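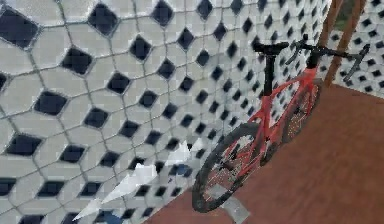
Session 3: When the robot joins the shift

Last time we talked about machines that stay put and do one thing for years. Today we get to the part of the course I look forward to most - what happens to people's jobs when a robot starts working in rooms that were laid out for people. Kitchens, store rooms, staff areas. It's a lovely messy subject and there is loads to argue over!

Our running case is Grindetti, the catering firm with 80 staff. They wanted help with clearing and resetting worktops between shifts, and they asked Menda to try the whole thing in simulation before anything was bought. The software side was led by Ruoxi Qin. Please read her notes before the seminar, especially the pages on failed grasps.

Why simulate first?

A rendered room can be reset in a second. You can move an object a hand's width and run the task again, as often as you like, and a dropped bowl costs nothing to replace. Menda ran 2,421 trials this way, and the kitchen staff were invited in to watch the replays. I think this was the best decision in the project. The cooks spotted things the engineers had missed, such as how often they leave something small at the back of a counter and come back for it later.

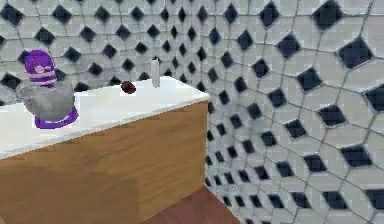

Which brings us to the word "clear". Ask a cook to clear a worktop and they know what stays, what gets washed and what belongs to the next person. Ask a robot and somebody has to write all that down. At Grindetti the writing down fell to the shift leads, and it took up a good chunk of their week. Was it in anyone's job description? No. Was it skilled work? Very much so. Keep this in mind for the essay.

What changed for the staff

- Shift leads spent less time wiping and more time checking, correcting and explaining.
- New starters learned the layout of the room from the robot's task list, which some of them liked a lot.
- Older hands missed the quiet ten minutes at the end of a shift. Tianyou Xie's interviews are wonderful on this and I can't recommend them enough.
- Pay stayed the same for the first year. We'll come back to that with the Mondano case, where it didn't.

For the seminar

Pick a task you have done at work, paid or unpaid, and write the instructions for it in around 50 words. Swap with a neighbour and try to follow theirs to the letter. Then mark every spot where you had to guess.

Reading: Cheng, chapters on shared workspaces. Essay titles go up in December.

Contact: course office | © Work and Machines course team | Back to top

This site uses cookies to remember your settings. Accept | Manage choices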